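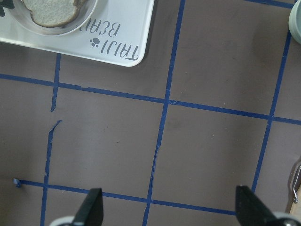

Page last changed: April

Bundlow Breakfast Table: your questions, answered

Why is there tape on the tabletop?
We get asked this more than anything else! The blue masking tape marks out squares, so that everyone who sits down has a fair share of room and the trays don't creep toward the neighbors. It has gone a bit ragged in places, and you're very welcome to press down a corner that has lifted.

Do I have to use a tray?
Please do, if you can manage it. The white ones with the paw print (they say TAIJI BEAR, and the children will tell you all about it) wipe clean in a moment and catch most of the crumbs.

Can I put my bread in a glass bowl?
Of course you can. A slice sits very nicely in one, and plenty of our regulars prefer a bowl to a plate, especially the ones who like to tear their bread up as they chat.

How much bread may I take?
Start with 2 slices and come back for more once everyone has had a turn. Last year we got through 2,142 slices between us, so please don't be shy.

When do you clear up?
We begin wiping down at 10:30 and it takes almost 60 minutes, what with all the talking. Lutfa Bepari keeps the cloths and the spare tape in the drawer by the sink, so ask her if you'd like to lend a hand.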